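Search notebook entries Go

May 2023
Posted by the bench two notebook keeper

Buttercream again, and I've got opinions this time! The Pakerard order wants little cakes that can stand in a shop window all afternoon without slumping, so I've been playing with the fat (mostly butter, some white shortening, and one sad batch with coconut oil that we won't speak of).

Batch A was 300 g butter to 421 g icing sugar, beaten till my arm went numb. Lovely taste, far too soft. It slid down the side of the sponge while I was washing up. Batch B swapped 82 g of the butter for shortening and held its edges much better, though you do get that slightly waxy feel on the roof of your mouth. I piped shells with both and left them on the sill. B still had its ridges after lunch, A was a puddle with ambitions.

Syrup on the sponge: go easy. I brushed too much on the first one and the bottom went to mush. Next time a thin coat on the top half only, and let the sponge cool right through (I know, I know, I always rush it).

Also tried the Clovulmont vanilla paste. Gorgeous, but it leaves specks, so no good for anything meant to be pure white. Back to the clear stuff for those.

Labels: I like a plain card with one word on it and nothing else, black on white.

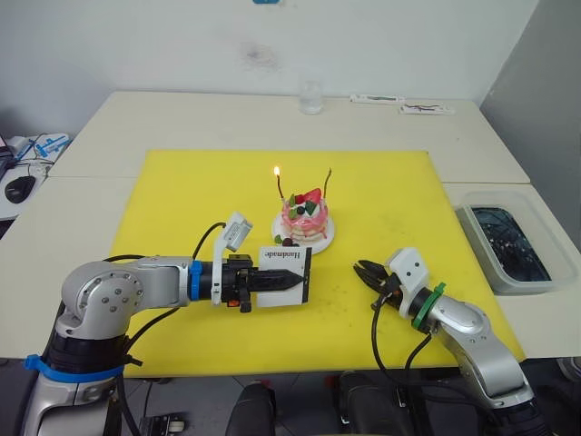 Small decorated cake with the "Handmade" card, yellow mat.

To do: order more boards, try B with 200 g butter and see if the waxiness goes, find the good palette knife. Ask whether Pakerard want the same thing again in September, when it's cooler and I could get away with all butter.

Contact the workshop | © Olatunji Bakes | Back to top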